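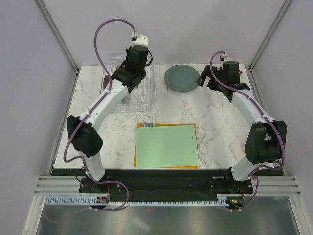 Hard water and the kitchen: notes on scale

Several readers wrote in after the August issue to ask why glassware goes cloudy even when it is rinsed well. In most cases the cause is limescale. Water that has passed through chalk or limestone carries dissolved calcium and magnesium. When it is heated, or left to evaporate on a surface, part of that load comes out as calcium carbonate, which sticks to whatever is underneath.

Suppliers publish hardness by postcode, normally in milligrams per litre of calcium carbonate. The Sover side of the valley is soft and few homes there will see much scale. Nekholm draws from the chalk boreholes and is hard all year. Marulanda Road and the streets behind it are on a blended supply, so the figure moves with demand.

Temperature matters more than most people expect. Scale forms far faster once water is held above 60 degrees, and kettles and immersion heaters suffer first. Turning the hot water cylinder down below that point is not advised, as stored water needs to be kept hot enough to control legionella. Treat the scale and leave the thermostat alone.

For light deposits on glass, plates and draining racks, use white vinegar and warm water in equal parts. Soak for 12 minutes, wipe with a soft cloth and rinse. Citric acid works faster and smells less. Two level tablespoons to a litre will clear a kettle of ordinary size. Do not mix either with bleach.

Keep acids off marble and limestone worktops. Both are calcium carbonate themselves and will etch within seconds, leaving a dull patch that cleaning will not remove. Printed laminate and most ceramic surfaces are not affected in the same way, but check the maker's leaflet first. On real stone, use a neutral soap and dry the surface after washing up.

Cloudiness that stays after an acid soak is probably corrosion of the glass, usually from a dishwasher running hot with too much detergent. It cannot be reversed. A lower temperature programme and a smaller dose will slow it down.

Tharun Gounder has test strips at the Skevance office, roughly 80 at the last check. They are free to members, one per household. Dip the strip in cold water from the kitchen tap and read it against the chart on the packet. Results can be left at the desk, with a street name, for the hardness map.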